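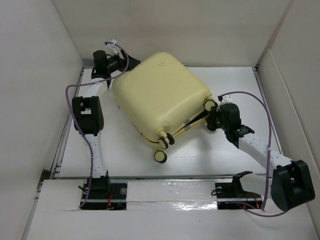
Tahira Pirzada put it to us early on that a bin bag is fine for a week and miserable for a year, and that she would take one case that rolls over three that have to be carried. We have been quoting her ever since. She also asked for handles that stay up when you pull them, and we took that down too.

Penside Luggage Room
Progress report to the Naidoo Fund
Monday, November 14, 2022

The room at Penside is properly up and running, and we are delighted with how it is going! In this period 31 suitcases have gone out to people moving from temporary rooms in Kilodton and Nalgate into places of their own. Another 15 are on the shelves, checked and labelled. There are 37 still in the queue, mostly soft-sided, and they have taken over the whole of the back corridor (we are getting used to walking sideways).

What we check

Every case that comes in gets the same going-over. We look at the shell or the fabric first, corners especially, and then run the zip all the way round twice. The pull handle goes up and down a few times. Lining is hoovered and wiped. Wheels are last and take the longest, and they are where most of your grant for parts has gone so far.

We had no idea at the start how many sorts of wheel there are. Two-wheeled cases are easy enough, as the wheels are nearly always on a plain axle and a standard pair will fit. The four-wheeled kind are fiddlier. Each wheel sits in its own housing and has to swivel as well as turn, and if one sticks the whole case drifts off to the side like a bad shopping trolley. Hair and carpet thread are the usual trouble. A crochet hook gets most of it out — much better than the tweezers we bought.

Hard shells have been the nice surprise. We expected people to prefer soft cases with outside pockets, and some do, but the hard ones go first nearly every time. They wipe clean in a minute, they look smart, and the colours cheer everyone up. The pale yellow one has had more admiring remarks than anything else we have handled.

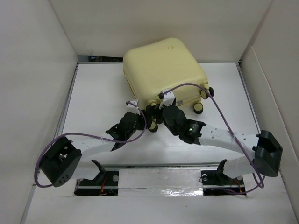

Pale yellow hard-shell case, with black-treaded wheels.

Collections and drop-offs

Drop-offs at Kilodton library have been steady. Nalgate was slow to begin with and then sent us a whole vanload in one afternoon, including a matching set in four sizes that fitted one inside the other. We kept the set together and it went to a family. Facundo Villalba has redrawn the labels so that size, closing type and wheel type can be read from the end of the shelf, and finding the right case now takes hardly any time.

We have changed one thing from the original plan. Cases with a combination lock were going to be turned away unless the donor knew the code. We now accept them if they arrive open, reset the lock to zeros, and write that on the label. It has let through several very good cases we would have lost.

What has been harder

Pull handles. Spare ones are dear and rarely match, and we have stopped trying to replace them on the smaller cases. We strip those for zips and wheels instead. The parts drawers are filling up nicely as a result, though the feet and corner caps need a drawer of their own.

Storage is tight, as the corridor shows. The Nalgate side has offered us a dry cupboard with a proper door, and we hope to have the key before the end of the month.

Up to the end of December

Clear the corridor queue, starting with the large cases, which are the ones people ask for. Buy a second batch of swivel wheels in the two commonest sizes. Put a luggage tag and a spare strap with every case that goes out. Parts spending is within the budget line you agreed, and receipts will follow with the next claim.

Do come and see the shelves if you are passing. The kettle is by the parts drawers.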